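Speaker notes: "Small Game, Long Tail"
Ullport meetup, evening slot, 16 slides

SLIDE 1. Title
Leave it up while people find chairs. Say hello. Say my name, because the program spelled it wrong. Thank Fengying Kong for moving her talk so I could catch my train. Do not open with the joke about the projector.

SLIDE 2. Who is this person
I make Nutano with Radoslava Mikuš. She draws it, I write the code, and we both answer the email. It's a puzzle game for phones in which you stack boats in a harbor. Yes, stack. The physics of this were a problem for most of a year.

Ask who has played it. If hands go up, look pleased. If no hands go up, move to slide 3 at a normal speed.

SLIDE 3. Launch day chart
Let them look at it. The big spike is our families. The smaller spike is my mother getting a new phone. After that we had a long flat stretch in which we refreshed the sales page so often that the store logged us out.

We had planned for a server crash. We had a spreadsheet for the server crash, with shifts. The server was fine. It could have run off a kitchen timer.

SLIDE 4. What we charged
Three dollars. We argued about it for a month. Radoslava wanted four, I wanted free with ads, and three is what you get when two people are tired. I still think free would have brought in more players, and she still thinks those players would have written to us.

SLIDE 5. The Cusa bundle
In September we went into a bundle put together by Cusa, a small store that mostly sells word games. Seventeen titles, one price, the money split by hours played. Slow down on this part, people always ask about it.

Splitting by hours sounds fair until you learn that one of the other games was a fishing simulator people leave running overnight. Our share was enough for a good dinner and a bad microphone. But about 2000 people tried Nutano who never would have, and some of them had friends. 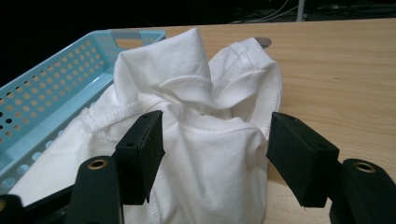
SLIDE 6. The email
Read two aloud, no more. The one from the retired ferry pilot who says our boats have the wrong bows (he's right, we fixed them). Then the one-line review: "My daughter likes the sound when it sinks." We put that on the store page and it sold better than anything we'd written ourselves.

SLIDE 7. The update nobody asked for
Level 12. Play the clip, all of it, even though it's long. We made the tide rise while you stack. We thought it was the best thing in the game. Most players stopped there and didn't come back.

Pause for the graph. It looks like a cliff because it is one.

What we did: moved the tide to the end, made it optional, called it Storm Mode. Same code. People now write in asking for more of it.

SLIDES 8 to 11. Numbers
Go fast. Don't read the tables out. Point at the refund column and say "we're getting better at this." If somebody wants the detail, the file is linked on the last slide.

SLIDE 12. Hedegaard
The publisher offer. I can say that they made one and that we said no. I can't say the figure, and I shouldn't do the face I did at the last meetup. Their contract wanted the sequel too, and we don't have a sequel. We have a drawing of a crane.

SLIDES 13 to 15. Things I'd do again
Hire a real person for the sound. Answer every email in the first month. Ship on the cheap, old phone first and the nice one second. Radoslava wants me to add "take the weekend off," which she has never done.

SLIDE 16. Questions
Likely ones: Are you making a living? (Half of one each.) Would you do a console version? (Ask me when someone offers.) Which engine? (Keep it short, there's always someone at the back waiting to disagree.)

Link stays up. Unplug my own adapter this time and put it in the bag.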